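Speaker notes – Keeping a small parish archive
Drarnside Local History Evening, 30 minutes plus questions

Opening
Thank Lamduan Nilsuwan for the invitation. Say who I am: I look after the papers at Grollbridge, two afternoons a week, unpaid. Ask how many in the room have a box of old papers at home. Wait for the hands.

What we started with
The Grollbridge papers came to us in December in banana boxes. Rate books, school registers, letters, a great many receipts for coal. Montri Prasertsri and I made a list before we moved anything. It came to 1,413 items. The list took longer than all the repacking. Do the list first anyway.

Order
Leave things in the order you find them until you know why they are in that order. Tell the story of the coal receipts – I sorted them by date, then found they had been filed by street. It took me a month to put them back.

Damp and light
A dry cupboard on an inside wall is better than a loft or a cellar. Keep boxes off the floor. Take out rusty paper clips by sliding a bit of thin card under them first. No sticky tape, ever. Pass round the torn map so people can see what old tape does. 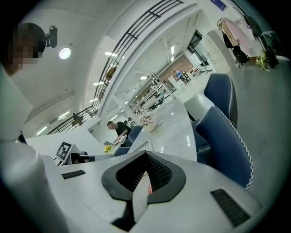
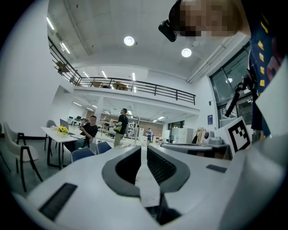 Question that always comes up: should I wear cotton gloves to handle old paper?
Plain answer: Clean, dry hands are better for most paper. Gloves make you clumsy and you tear the edges. Keep them for photographs and negatives.

Numbering
Pencil only, soft, bottom right corner on the back. Short numbers. Oluf Hedegaard's system had eleven parts to each number and no one but Oluf could use it. Ours has a letter and a number.

Copies
Keep one set of scans in a different building. Ours is with Lakmal Hettiarachchi. Check once a year that the files still open.

Close
Sign-up sheet by the door for the spring visit to Grollbridge. Handouts are on the side table, take one for a neighbour. Hall needs to be clear by nine.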